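### 3.2 What the families did between walks

I should say up front that I came to this study as a parent who likes being outdoors and only later as somebody with a spreadsheet. So when I write about the families who walked the Plutow trail loop with us, I'm writing about people I got to know pretty well, muddy boots and all.

Each family got a paper list with 15 things to find. Some were easy (a feather, a pine cone, something yellow) and some were mean on purpose, like a leaf with exactly one hole in it. Kids could bring small finds home if they were already on the ground, and everything else had to be drawn or just remembered. We asked the families to go out 10 times over the season, at whatever hour suited them, and to write down anything the kids said that stuck with them. By the end of September we had 1,390 notes, and I read every one of them at my kitchen table!

The Dustau meadow group did things a little differently. Their loop is short, around 300 yards, so the younger kids could go round twice and hunt for the same list in both directions. I didn't expect much from the second lap, but it was often the better one. A kid who had raced past the stone wall the first time would stop and poke at the moss, and then the moss would be all we heard about until lunch.

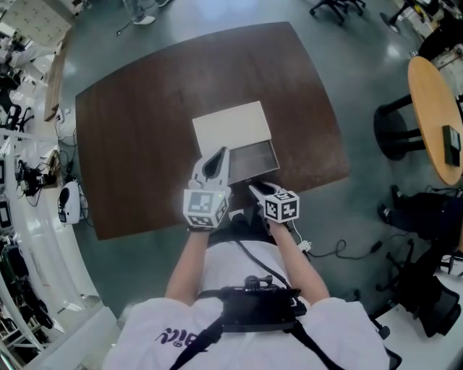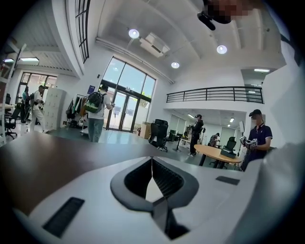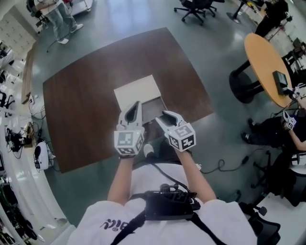 **Figure 4.** Work with hand-held grippers at a dark brown table.

Sorting the finds at home turned out to matter more than I'd planned for. Our original form had one line for it, and parents kept writing up the margins and onto the back. Some kids sorted by color, some by size, and one very firm five-year-old sorted by "nice" and "not nice." Most families used whatever container was in the house, and a plain cardboard box with a separate lid, like the white lid and gray tray on the table in the last picture of Figure 4, was the one they came back to most. The lid made a second tray, so siblings could each have a side. Egg cartons came next, though they're hopeless for bark. I've added a proper page about sorting to the new form, with plenty of white space.

We also tried two ways of handing out the list. The Org version had words only and the Nirum version had words plus little drawings next to each item. I had assumed the drawings would help the kids who weren't reading yet, and they did - those kids could run the hunt themselves and boss the grown-ups around a bit. But the drawings narrowed things down too. Show a kid one kind of seed pod and that's the kind they look for, while the word-only kids brought home pods of every shape and argued about whether they counted. I loved those arguments. Several parents wrote them down nearly word for word, and they make up a good part of what I go through in the next section.

Rainy days need a mention as well. We told families they could skip them, and plenty went out anyway - snails were on the list, after all. Notes from wet walks were shorter, and more of them were about puddles than about anything we'd asked for. I coded puddles as a separate theme.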